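Arm drops by itself when I switch off the power, how to stop this? 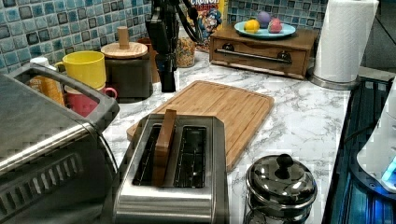
Can a home-built arm be left without power in a raised position? Only if the joints have brakes or the weight is balanced by a spring, otherwise the shoulder will sink. That much I understood from reading older threads here.

My problem is the next step. I build a small arm at home, the shoulder motor is from Trisard and the rest are cheap servos. When the power goes off, the whole upper part falls in less than a second. Last time it hit the worktop and cracked the printed bracket of the wrist, and I had to print it again for 6 hours. The arm weighs 1300 grams without cables. I would like a simple solution, if possible without changing the motor.
posted by Sumska
14 votes · 2 comments

Marchuk
I had the same trouble with my first arm. Before anything else, write a parking move: the arm folds down slowly to a low position, and only after this the program releases the motors. Put it on the same button which you use for switching off, so you cannot forget it.

This does not help when the power fails in the middle of work. For that I added a tension spring between the base and the upper link – an ordinary one from the hardware shop. Choose it so that the arm nearly floats when you move it by hand with the power off. If it jumps up, the spring is too strong. Please hold the arm with one hand while you test, and keep your fingers away from the joint. Check also that the cables have enough slack at the shoulder, mine were pulling the link down and I blamed the motor for a long time.
6 votes

Rorkanbridge Workshop
Just buy a motor with a brake. We did this in May for our shared arm and there is no more falling. It costs more and it is heavier, so look if your base can carry it.
2 votes · 0 comments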